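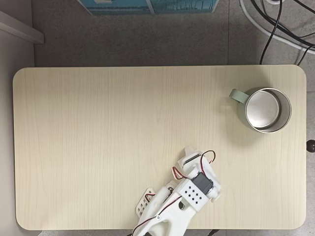
Pinheiro Workshop | Kitchen & Table Group | Shared Notebook

Nov 11, 2022

5 min read

Writing this up while I still have it all in my head, and before the tabletop goes to the other room and everyone starts putting their lunch on it. It has been a good long day and I am going to ramble, so skip to the bit about the handle if that is all you came for.

The steel mug with the sage handle is the Trevine, second version. The table is the Skokholm, the small one with the rounded corners and the pale cream grain. I know the two are separate projects and have separate pages, but I have been using them together all week and I keep learning things about one while I am supposed to be looking at the other, so they are sharing an entry and I'm not sorry.

Table first. I was doubtful about the cream when the sample came from Wisomero. On the little swatch it looked almost pink to me, and the grain seemed too busy, all those fine streaks crowded into something the size of a playing card. At full size it settles down a great deal. The streaks all run the same way, and against our gray speckled floor the whole top reads as one quiet light shape. I would still like to see it on a darker wooden floor before we say yes, and I would very much like to see it in somebody's actual kitchen, with a fruit bowl and the mail on it.

I am fond of the corners. Vitória Neves wanted them tighter and we argued about it very pleasantly through most of a coffee break. Her case is that a tighter corner gives you more usable top, and that two tables pushed together leave an ugly little notch where they meet. She's right about the notch. My case is my hip, which has met every square table corner in this building. We agreed to leave the corners alone until January and then look at both kinds side by side.

The wiping test is done. That was 600 strokes with a damp cloth and ordinary dish soap on one patch, with the patch next to it left alone. I can't find the edge between the two, either by eye or with a fingertip, and neither could Vitória when I made her try it with her eyes closed. After that came the rings. I put down black tea, beet juice and turmeric in oil, one ring of each, and left them for 24 hours. The tea came up with plain water. The beet needed soap and a bit of patience. The turmeric left a faint yellow shadow that you can find if you know where to look, and I do know where to look, so now it is the only thing I see on that corner. I'll go back to it next week with baking soda and write down what happens. (If you are cleaning up, please leave that corner for me! There is a strip of paper tape on the underside marking which one.)

Something I hadn't expected: a pale patterned top is very forgiving of crumbs and not at all forgiving of coffee. Toast crumbs disappear into the grain so well that I set my notebook down on some and never noticed. One drip of coffee you can spot from the doorway. I can't decide if that's a fault. In my own house I think I'd rather see the coffee and miss the crumbs, but my sister would tell you the opposite, and she has three children.

Now the mug. The steel is the same as on the first version and I have nothing new to say about it, apart from the fact that it shows every fingerprint and I have given up polishing it. The handle is what we changed. It is flatter at the outer end than it was and more squared off, with the corners softened, and the color has gone from the old dark green to this pale sage. Next to the cream tabletop the sage looks lovely. I will admit that I moved the mug around the table several times today for no scientific reason at all.

Grip notes, for whoever writes the proper report. I get two fingers through comfortably and a third if I am not wearing my ring. The flat outer end gives the knuckles somewhere to rest, and when the mug is full that takes a surprising amount of strain off the wrist. Vitória has smaller hands and says she would bring the handle in closer to the body, just slightly, because at the moment she feels the mug wanting to tip forward when she pours from it. I can feel that too now that she has said it. With hot tea in it the handle stayed pleasant to hold the whole time I was drinking, but I drink fast, so somebody slower should try.

Sound! I always forget to write down sound. Set down gently on the Skokholm the mug makes a soft low tap that I like very much. Set down carelessly it rings. The old top gave a sort of clack either way. We could think about a thin ring under the base, but then you have one more thing to come unstuck in the dishwasher, and I remember how the coasters went.

Left to do:
– turmeric corner, baking soda, then vinegar if that fails
– borrow a dark floor from somewhere, or at least a big dark board
– handle closer to the body, even a rough one in clay would tell us plenty
– ask Wisomero if the cream will match from one batch to the next, and get the answer in writing this time
– a slow tea drinker, any slow tea drinker

The kettle is back on the side by the sink and the dish soap is nearly finished. I'll pick some up on my way in.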